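Suchbegriff eingeben Suchen

Werkstattbuch, Juni, Fortsetzung
Eintrag: Liette Beaudoin
Betrifft: Steckplatten aus Schaumstoff, Zuschnitt und Passung

Nachmittags an der grünen Platte weitergemacht. Stand vom letzten Eintrag: Außenmaß in Ordnung, Öffnungen noch nicht geprüft. Vier Formen wie auf der Skizze von Geert: Achteck, Kreis, Kreuz, Quadrat, angeordnet als Raute. Die Raute bleibt. Die frühere Anordnung in einer Reihe hatte zu schmale Stege, zwei davon sind beim Herausdrücken der Reste eingerissen.

Schaum diesmal von Evasura, Stärke 10 mm. Das Material von Treltik aus der alten Charge ist weicher und gibt unter dem Messer nach, die Schnittkante läuft dann nach unten schräg weg. Bei Evasura steht die Kante fast senkrecht. Ich habe an allen vier Öffnungen mit dem kleinen Winkel kontrolliert. Kreis gut, Achteck gut, Quadrat an einer Ecke minimal überschnitten. Beim Kreuz sind die Innenecken kritisch, weil die Arme kurz sind und die Klinge dort zweimal gegen die Richtung angesetzt werden muss.

Klingenwechsel nach jeder Platte, auch wenn die Klinge noch gut aussieht. Illia hat beim Probestück darauf verzichtet, das Ergebnis liegt in der Kiste mit dem Ausschuss und kann dort angesehen werden.

Schnittfolge, die sich bewährt hat:
Achteck zuerst, dann Quadrat, dann Kreis, Kreuz zuletzt.
Reste nach unten herausdrücken, nie ziehen.
Platte danach mindestens 60 Minuten flach liegen lassen, vorher nicht messen.

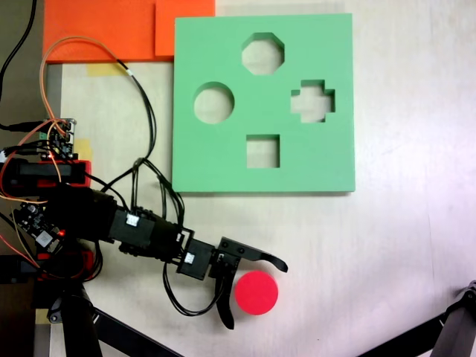

Spiel zwischen Klotz und Öffnung ist der offene Punkt. Mit 2 mm Gesamtspiel lässt sich der Zylinder von Hand ohne Drücken einsetzen, sitzt aber etwas locker. Melati möchte weniger. Ich halte weniger beim Kreis für machbar, beim Kreuz nicht: Dort klemmt der Klotz, sobald er leicht verdreht ankommt, und die Arme der Öffnung werden mit der Zeit ausgefranst. Vorschlag: Kreis und Achteck enger, Quadrat und Kreuz lassen. Entscheidung steht aus.

Zur Farbe. Der rote Zylinder hebt sich von der grünen Platte gut ab, auf der weißen Tischplatte ebenfalls. Für die nächste Platte ist Orange vorgesehen, dann wäre Rot ungünstig. Heriberto fragt bei Doletti an, ob es die Klötze auch in Blau gibt. Bestellnummer der bisherigen Klötze endet auf 1313, bitte bei Rückfragen mit angeben.

Orange Bögen vor dem Zuschnitt auf Dicke prüfen, jeweils an den Ecken und in der Mitte. Zwei Farbtöne nicht in einem Satz mischen. Der Unterschied ist gering, fällt aber nebeneinander auf.

Klebeband: Das gelbe Kreppband auf dem Tisch bleibt bis auf Weiteres kleben. Wer es erneuert, bitte alte Streifen ganz abziehen und die Kleberreste mit Spiritus abnehmen. Kein Aceton auf die Platte. Auf dem Schaum selbst kein Band verwenden, es nimmt beim Abziehen die Oberfläche mit. Zum Fixieren beim Schneiden die Leisten nehmen.

Offen:
- Passung Kreis neu schneiden, Reststück reicht für einen Versuch
- Schablone Kreuz nacharbeiten, Innenecken (Geert)
- Rechnung Rao für die Klingen fehlt noch im Ordner
- Schneidmatte drehen, linke Hälfte ist durch

Eintrag geschlossen 17:40.

Kontakt Werkstatt | Impressum | Nach oben
Diese Seite verwendet Cookies. Einstellungen Akzeptieren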